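Moved house in October. Plandcombe to Ostmont, 49 miles, one van, two people no longer speaking. A thread on unpacking.
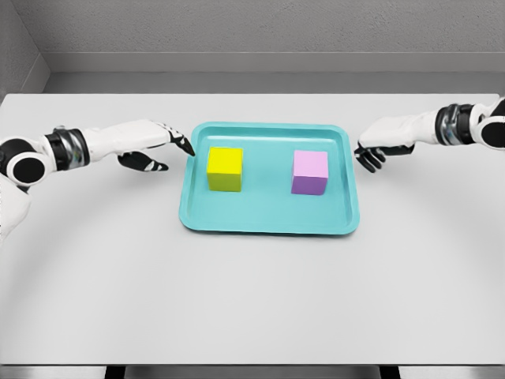 The great question of any new kitchen is which drawer becomes The Drawer. Ours was chosen by 7 in the evening, when Elsie put the takeaway menus in it and I added a dead torch. By morning it held everything we own that has no name. I've since been reading up on trays, the theory being that things stay put if you give them a rim. Two cubes in a teal tray, one yellow, one pink and violet, acres of white tabletop all round – that's the level of ownership I'm aiming for.

2/ Current score: 500 rubber bands, no scissors.

3/ Elsie has labelled a box "MISC (GOOD)". There is also a "MISC". I packed that one.

4/ Found the kettle. It was in "BATHROOM", wrapped in my coat, which I'd reported missing to the van people.

5/ Sombat next door came round to say the bins go out the night before. He looked past me at the hall for quite a while, then offered us a shelf.

6/ We took the shelf. It's in the hall, with boxes on it.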